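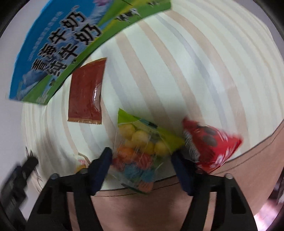 Lokel
Reviews editor, Taltwood

How to write your first album review

I get a lot of messages asking how to start reviewing records, and my answer is always the same: pick one and start tonight. You don't need a music degree or a posh pair of headphones. My first review for Taltwood was of a Laxdal album called Prurow, and it came in at 1351 words when I'd been asked for 550. It was dreadful! I still love that record though, so I'll use it as I go along.

Listen once with your hands empty

Play the whole thing from start to finish and don't write a word. Phone in another room if you can bear it. I like to do mine late, 11pm or so, when the house has gone quiet. If a song bores you, let it bore you all the way to the end.

Listen again with a notebook

Now scribble. Put the track number and the time next to each note, or you'll spend an hour hunting for that lovely bass bit (I've done this more than once). My notes for Prurow said things like "track 3, drums drop out, yes!!" and "track 7 — too long, nice ending". Spelling doesn't matter and neither does grammar.

Leave it a day or two, then play it a third time while you're doing something else. I cook. Whatever you catch yourself humming over the onions probably belongs in the review.

Find your one big thought

Finish this sentence: "This is an album that..." Mine was "This is an album that sounds happiest when the singer is complaining". Everything else should hang off it. If a paragraph has no link to your sentence, cut it, even if it has your best joke in it. Sorry.

Write a short version first

Aim for 300 words and get them down in one go. Cover what the record sounds like, two or three songs worth talking about, and whether you'd play it again. Then build up to 550, which is plenty for most sites.

Go easy on comparing the band to other bands. One is helpful, five is a shopping list. And please don't go through every track in order — pick the ones you've got something to say about.

About scores

We mark out of 100 at Taltwood and I gave Prurow 82. I'd probably go a bit higher now. Choose your number after you've written the words, then read the review back and see if the two match. If you've moaned for four paragraphs and handed out a 90, one of them needs changing.

Before you send it

Read it out loud. Check the song titles against the sleeve, and check the band's name too (I spelt Laxdal with two Ls at the end, all the way through). Then send it off and put another record on.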